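I've had the Vurley folding arm on loan for about 2 months now, and my brother-in-law Bảo Hứa keeps asking whether it can do the laundry yet.

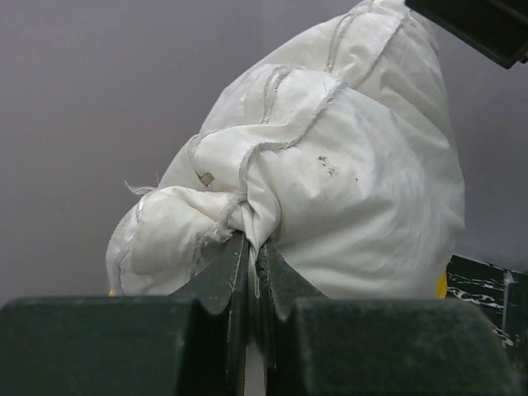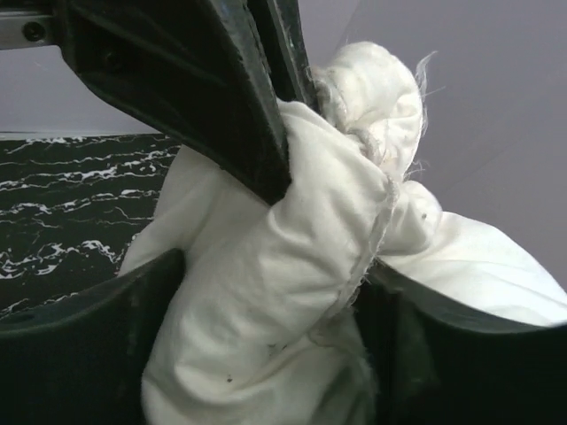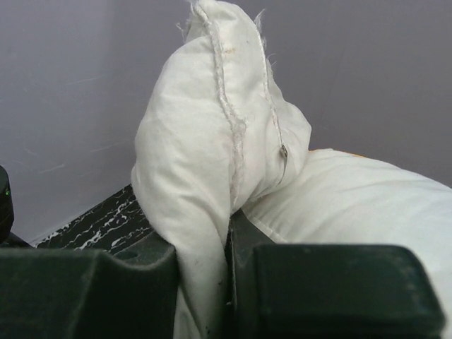 The Vurley is slow, dear (400 pounds, plus 40 for the spare fingers) and rather lovely company – I do find myself cheering it on! Picking things up is its strong suit, and it will pinch a bunch of pale cloth with a frayed seam quite firmly between those dark green fingers. Folding is another story, and I still do my own pillowcases. My old Brutano couldn't manage a sock, mind you, so I'd give it three stars and wait for the next one.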